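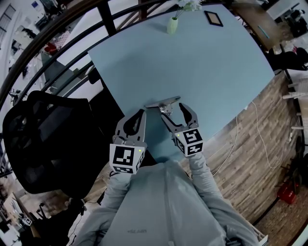

I have never trusted a flower on an office table. Somebody decides the place needs "a bit of life", a vase turns up, and from then on every person who wants to use the table has to work around it. Most of the tables I've worked at over the years would have been better with nothing on them at all. So when we moved into the upper floor at Trambridge last November and I was told the blue table by the railing would be "styled", I made the sort of noise I make.

The styling came to a small pale green vase with a few white flowers in it, and a little black picture frame. I gave it a fortnight. It is still there, and I am less cross about it than I expected to be, though not for the reasons I was given.

The reasons I was given came from a leaflet by Windumar, the people who fitted the place out. According to the leaflet a "soft object" on a shared surface helps people concentrate. I read it twice looking for how they knew, and they didn't say. I'd put it down as the kind of thing that gets written when you also sell vases.

What I will grant is that the vase stays at the far edge. It's narrow, it holds thin stems, and it takes up about as much of the table as a mug would. I've seen arrangements in meeting rooms that you had to lean round to speak to the person opposite. This one leaves the middle free, and the middle is where the work goes. If you want to lay some awkward bit of metal down and fiddle with it, you can, and the flowers are out of elbow range.

The frame I'm less sure about. It won't stay standing, or people don't stand it up again, so you find it lying on its back at an angle, looking like something left behind by a previous tenant. Gerardo Marras says it's meant to be picked up and looked at. I've not seen anyone do it. I stood it up every morning for 4 days and then stopped, and I can't say the place suffered.

Now the table itself. Light blue. I argued for white, or for wood like the desk behind it, on the grounds that a coloured top dates quickly and shows every scuff. The dating I'll stand by. On the scuffs I was wrong, or at least early. And I have to admit that small metal parts are far easier to find on it than they were on the old grey bench downstairs, where a silver clip or bracket would simply vanish and you'd end up patting the surface like someone looking for their glasses. Morena Lombardi had said this would be so and has been very decent about not mentioning it.

The chairs are another matter. We have big black mesh ones, which the Rinaldi catalogue praised for "breathability", a word I'd like to see kept for lungs and raincoats. They're comfortable enough for an afternoon. My complaint is their size. Park one at the end of the table and it takes up the space where a person might stand, and since (in my experience) most jobs at that table get done standing up, the chair spends its days being shoved out of the way towards the railing. A couple of plain stools would have done it. I said so at the time. I was told stools look temporary.

And then the railing, which everyone who visits wants to talk about. Dark metal, curved, with the floor below on view through the bars. Visitors lean on it and say how open it all feels. It does feel open. You can look down over the desks and the white partitions, and see who's in before you go down and pretend to bump into them. Whether open is a good thing in a place where people are trying to think, I leave to others. Sound comes up. A dropped screw goes down, or it will one day, and I've asked for a strip along the bottom to stop that happening. Busska quoted us for one. I'm still waiting to hear why a strip should cost what a door costs.

My view, then, after one winter up here: keep the vase, keep it at the back, and change the water more often than you think you need to. Put the frame on a shelf where it can lie down in peace. Swap the nearest chair for a stool. Leave the table blue, and if anybody asks, it was Morena's idea. I'll write again about the railing strip when the second quote comes in.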